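Vergara Street Shade Tree Project
Second progress report to the Dellusum Fund

The grant covers 50 street trees on the east side of town, plus two years of watering and care.

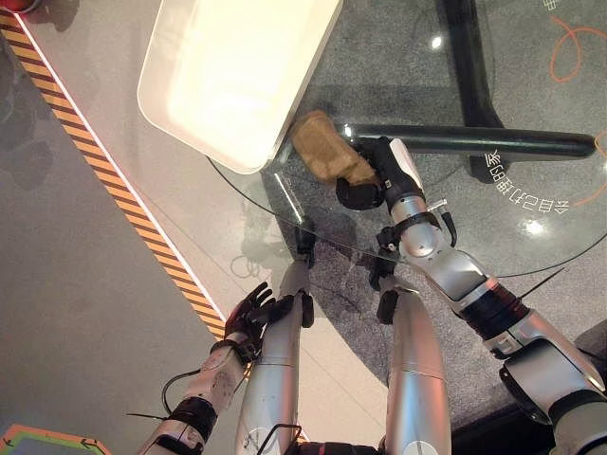
Nisgate, Nov 12, 2025

Planting began in September, after the utility lines were marked. Two blocks are finished. The third is on hold while the city replaces a water main, and we expect to get back in there before the ground freezes.

Ostier Nursery delivered the lindens on time but was short on hornbeams. We took hackberries in their place — same price, same trunk size. 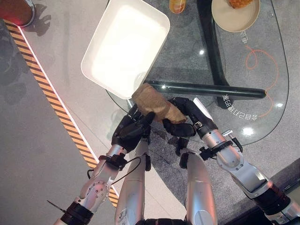
Six of the new trees lost leaves early. We think the root balls dried out over a hot weekend, so those trees now get water every 3 days. Any that fail to leaf out in spring will be replaced under the nursery's warranty.

Spending is within budget. Stakes and mulch came in a little high, soil testing a little low. We are not asking for changes to the payment schedule. 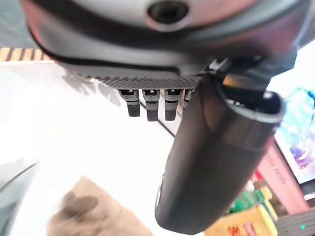
Close view of the row of pegs under the perforated strip.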